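8th October

Voting closed at midnight and I stayed up for it like a complete goose. Best Small Town for Street Art, 1,809 votes all up, and Urach got it! Gridilar was second by 106, and poor old Jonier came third even with that gorgeous pelican on the silo. I voted for Jonier, three times if you count the other email addresses (I'm not proud).

Still, I can't be too cross. We drove through Urach last November and I made us stop for every laneway, and my favourite was the one behind the bakery.

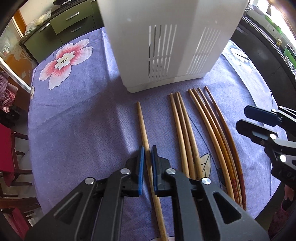
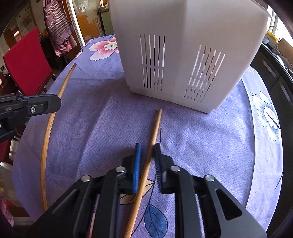 Now I want our town in it next year. We've got one decent wall, the side of the old Chiba Motors building, and it's been the colour of weak tea since I moved here. I keep thinking big fat flowers, pink and white on a lavender-purple background like the tablecloth, with the leaves just done in outline so it doesn't cost a fortune in paint. You'd see it from the highway. I rang the council and was on hold for ages, then got told to fill in a form. So I've printed the form. It wants a sketch to scale and I can't draw for nuts, but I'll have a go after tea.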